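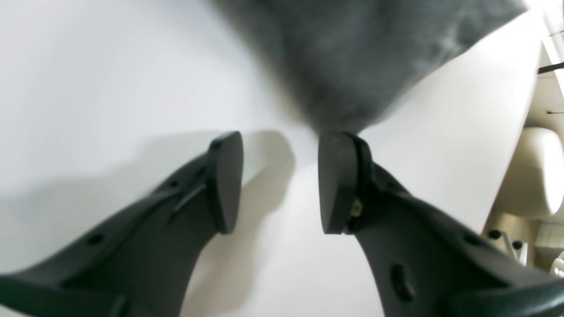 Folding Methods for the Clothing Closet
Asmaa El-Sayed and Vilém Kováčik

We tested which fold lets 300 shirts fit on 20 shelves. 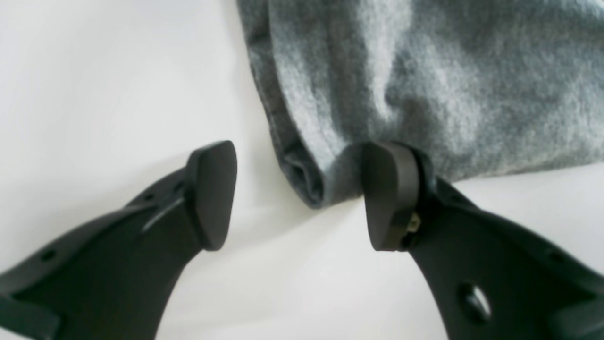 Finding the hem was the slowest step. Soft gray fabric like this hides it when an edge curls over on itself.
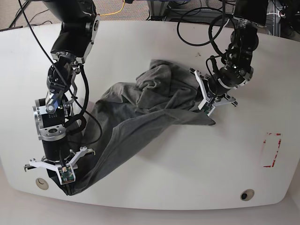

We timed each fold from a crumpled start on Thursday.

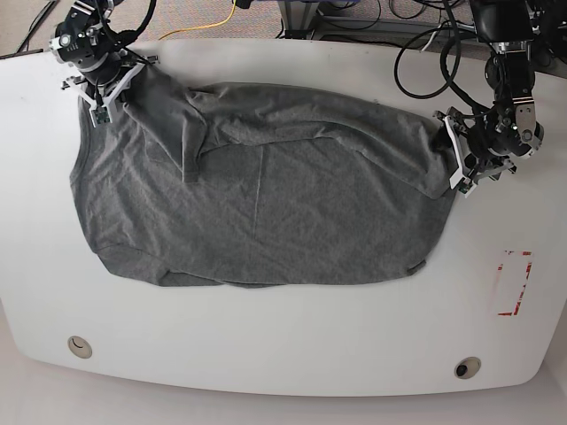
The fold over the top comes first in our method. On the gray T-shirt the band lies across the body, but the hem is still bunched and needs smoothing.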